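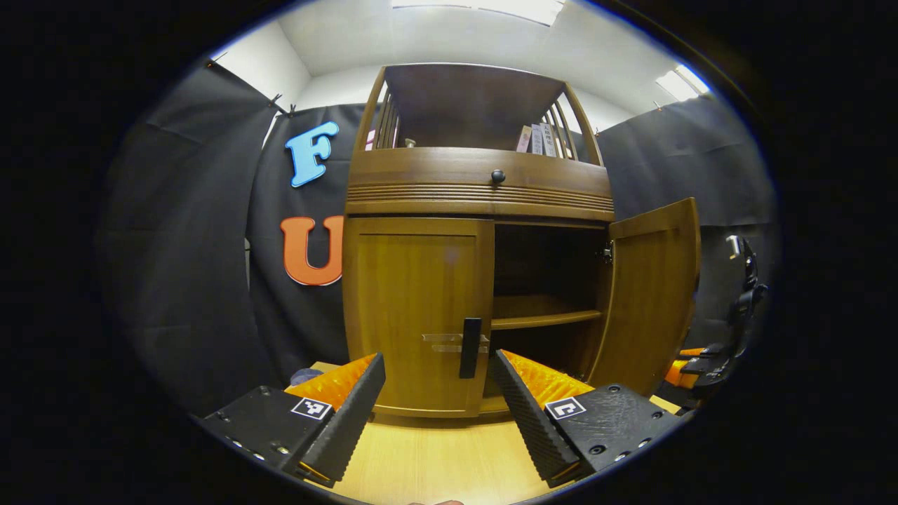
One customer from Prenthorpe wrote to us in May that she had washed her old sideboard with dish soap for years, and that after two coats of our wax she stopped keeping a tablecloth over it. We receive many letters of this kind, and most of them finish with the same question: which wax, and how much of it? So we made this page longer than it was before.

Rebelo Furniture Wax, Natural
Content: 500 ml tin
Color: natural (also in light honey and dark walnut)
Made in our workshop in Nistau

Rebelo is a soft paste wax for wood furniture inside the house. It is made from beeswax and carnauba wax, with orange oil as the solvent. The beeswax makes the paste easy to spread and the carnauba makes the surface harder after it dries. There is no silicone in it. This is important for people who maybe want to varnish the piece again later, because silicone stays in the wood and the new varnish does not hold on it.

The natural version has almost no color of its own. On pale wood it gives a little warmth, the same as you see when you wipe the wood with a damp cloth. If your furniture has scratches that show lighter than the rest, please take one of the two colored versions. They do not fill the scratch, but the difference becomes smaller.

Where you can use it

Cupboards, hutches, chairs, bed frames, chests of drawers, picture frames, wooden boxes. It works on raw wood, on oiled wood and on wood that was waxed before. On old shellac it is also good, but use a soft cloth and little pressure.

Please do not use it on floors. A waxed floor is slippery, and we do not want to be the reason of a fall. It is also not suitable for cutting boards, garden furniture, or table tops where hot pots are placed without a mat. Wax becomes soft with heat and you will get a ring.

On modern lacquer the wax can not go into the wood. It will stay on top and give some shine, but it must be wiped off almost completely, otherwise the surface feels sticky and catches dust.

How to apply

Remove the dust first with a dry brush, especially from turned parts and moldings. If the wood is greasy near the handles, clean it with our Clirville Wood Soap and let it dry until the next day.

Take a small quantity on a cotton cloth. Spread it in the direction of the grain, very thin. For spindles and carved parts a short, round brush is more practical than a cloth, and an old toothbrush will also do the job.

Wait 45 minutes. The surface should look dull. Then polish with a clean cotton or wool cloth – change the side of the cloth often. Raw wood needs a second coat on the following day. For furniture that was waxed before, one coat is enough.

Inside of drawers we recommend to leave the wood without wax, only the runners can have a little. Clothes and paper take the smell of orange for some weeks. For open shelves with books, wait two days before you put the books back.

How much do you need

One tin is enough for about two large cupboards with one coat. Old and dry wood drinks more. Most customers who write to us that the wax is sticky have used too much of it. In this case put a few drops of the orange oil thinner on a cloth, wipe the whole surface and polish again.

Care afterwards

Dust with a dry cloth. Furniture that is not touched much can be waxed again once in a year, chair arms and door edges more often. You will see when it is necessary, a drop of water does not stay round anymore.

Storage and safety

Keep the tin closed and away from heat and children. In a cold room the paste becomes hard, but it is not damaged. Put the closed tin in warm water for some minutes, never on the stove.

Cloths that were used with this product can heat up by themselves when they are folded or thrown together in the bin. Spread them flat outside to dry, or put them in water, before you throw them away. Open a window when you work. Persons with allergy to citrus should wear gloves.

Goes well with

Clirville Wood Soap, concentrated
Round wax brush, natural bristle
Cotton polishing cloths, pack of 2
Orange oil thinner

Delivery

Orders are packed in Nistau and leave us on the next working day. Because of the solvent we can send the wax only by road, so deliveries to islands take longer. Tins with a small dent are not exchanged if the lid closes well. If the lid does not close, send us a photo and we will send you a new tin.

The label was changed on 2022-04-29. The recipe is the same, and tins with the old green label can be used together with the new ones on the same piece of furniture.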